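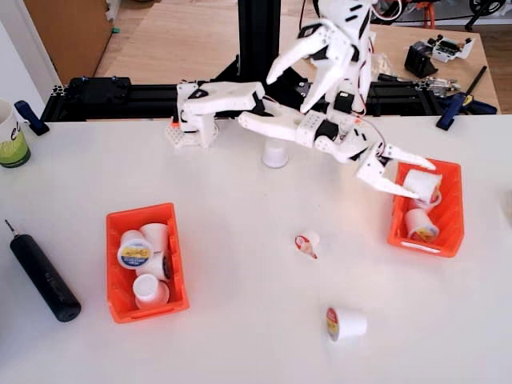 Ticket: Skirura pod sorter, planner picks the same pod for both arms
Opened by: Hanna Malinowski
Assigned to: Radosław Kurek
Status: Resolved in the Ladlow branch

Hanna, 9:30
Planner stalls when pods lie close together. The log repeats "target claimed" until the 50 ms claim timer resets, then both arms ask for the same pod again. I got 19 of these in one run! Pods spread out across the table don't trigger it.

Radosław, 10:19
Great catch, and I can reproduce it with replayed detections. When two pods nearly touch, the tracker swaps their IDs between updates, so the claim table is always one step behind. Can you try a bunched layout like this one and send me the tracker dump?
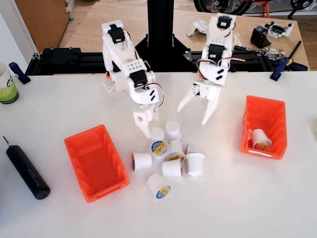 The upright pods are the ones I'm most curious about - an open-looking rim and the printed lid of a tipped pod give the detector very different outlines. Please keep verbose logging on for the claim node too.

Hanna, 11:50
Dump attached. IDs swap 3 times before the first claim.

Radosław, 2:30
Love this dump, it made the fix easy. Claims are now keyed to table position with a 30 mm radius, and the right arm wins ties. Pushed to Ladlow.

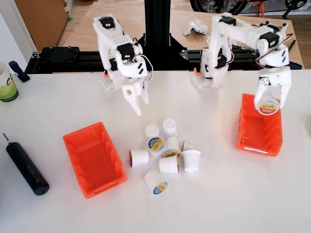

Right arm holding a pod over its bin, left gripper open.

Hanna, 3:19
Pulled and rebuilt. No repeated claims in the log, and it's so nice to read now! Closing. I'll open a separate ticket for the tie rule, I'd like it in the config file.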